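3.2 Fabric and washing procedure

The test fabric was a plain woven cloth bought from Skusex and cut into pieces in the Elcombe laboratory. Each piece was washed at 60 degrees with the detergent described by Kumow and then dried flat. Pieces in the control group were stored in a closed drawer and were not washed. Shrinkage was measured along the warp and the weft separately, following the method of Jurić.

A printed grid was chosen over pen marks, which had faded in our earlier trial and made the later readings hard to compare. The grid lines also show skew, a change that a simple length reading misses.
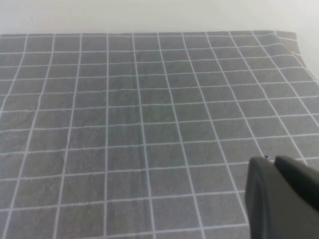
Figure 2. Gray test fabric with printed white grid, spread flat.

Before measuring, each piece was left on a table for 2 hours with no weight on it. Wrinkles were smoothed by hand from the center outward. Readings were taken with a steel ruler over a starting length of 300 mm, and the same person took all readings for a given piece. Where a grid line had bent, the straight distance between its two end points was used.

Slavica Jurić repeated the weft readings in November without access to the first set. Differences between the two sets are reported in Section 4 with the shrinkage results. Pieces with frayed edges were kept in the sample, as the fraying did not reach the measured area.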